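Every June I tell myself the winter things will get put away properly, and every June they are still in a heap on the bench by the back door, shedding. This year I finally gave in and did it. My neighbor Juniper Benavides had warned me about moths (she lost a whole cardigan to them, a good one from Dizon) and I think that was what got me moving.

I started with the gray things, mainly on account of them being on top of the pile. I do love a soft gray. My mother used to say I dressed like a rain cloud, and I suppose I still do!

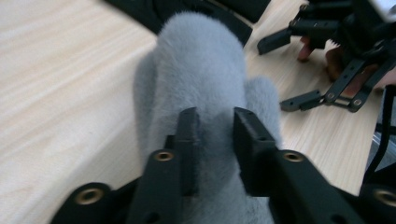
Anyway, before anything goes into storage I like to give it a good shake outdoors and a once-over with the old Vemis clothes brush - it's older than my marriage and has outlasted 2 vacuum cleaners. Then I check the seams, the thumbs of mittens especially, which always go first at our house. Anything with a hole gets set aside for mending, and I will admit the mending basket is deep. There are socks in there from our Civlow years, and we left Civlow 9 years ago.

For packing I've given up on those plastic bags you suck the air out of. Everything came out looking like it had been sat on by a horse. Plain cardboard suits me fine, one box to a person, with a sachet of lavender tucked in the corner and the name written on the lid in fat marker.
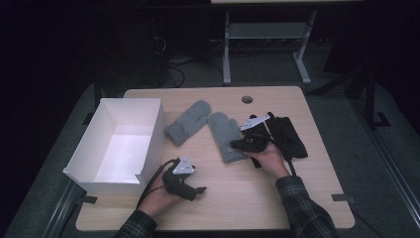
Mittens go in flat and in pairs, thumbs facing the same way, hats on top where they won't get squashed. I used to ball the pairs together like socks, but the cuffs stretched terribly and by November they'd slide right off.
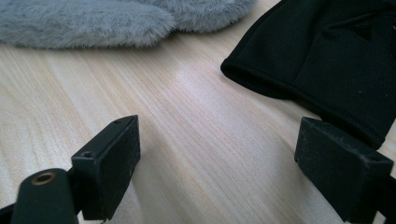

Black knits are their own special chore, and I save them for a time of day when I have patience and good light, usually mid-morning with my second coffee. You don't notice how much they collect until you lay one out on a pale tabletop in the daylight, and there it all is, those tiny light specks of lint over the knit. I go at them with tape wrapped around my hand, sticky side out, then fold them inside out before they go in the box. My scarves are still waiting, all 6 of them, and they'll keep until after lunch.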